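Alisus Opens Equipment Planning Service for Small Companies Buying Their First Robot Arms

Aug 10, 2023 – Alisus, a supplier of planning and purchasing support for automation projects, has opened a new service for small companies that want to buy robot arms but do not yet have a full budget for the work. The service is called Homari, and it covers the time before the order is placed.

Customers of Homari receive a written equipment plan. The plan lists the robot arms, the grippers, the control equipment, the table and frame, the cables, and the hours of staff time needed to bring everything into use. Each line has a price, a delivery time and the name of the person who must approve it.

"Many buyers come to us with the price of the arm and nothing more," said Touran Jalali, head of customer planning at Alisus. "Then they ask where the money for the frame will come from, or for the second gripper. We want these questions to be asked in the first meeting, when it is still easy to change the plan."

The service was prepared during a trial that started in February with five companies. One of them, the packaging firm Gusetti, used its plan to compare the cost of one larger arm with the cost of two smaller arms at the same table. Gusetti chose the second option and moved the purchase of additional grippers to its next budget year.

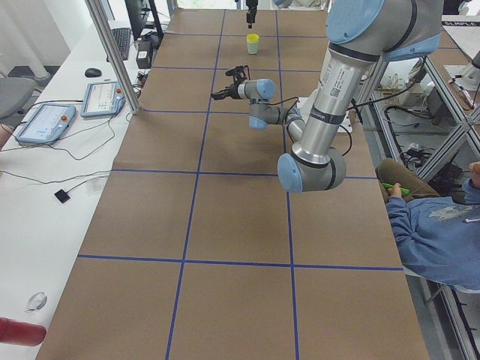

For a station with two arms, Homari plans also include the space beside the table. A desk for the teach pendants and the monitor, a chair for the operator and a safe path for the cables are entered as separate lines. Alisus decided on this after the trial, in which small items of this kind were often missing from the first budget.

A basic plan costs 1,409 dollars and is delivered in written form together with one planning meeting. Further meetings can be ordered at 145 dollars per hour. If the customer later buys the equipment through Alisus, the price of the basic plan is taken off the final invoice. Customers are also free to use the plan with any other supplier.

Training for operators is not part of the basic plan – it can be added through Nasution, the training partner of Alisus.

Companies can request a first meeting through the Alisus sales office. Before the meeting they are asked to send a floor drawing of the work area and a short description of the task.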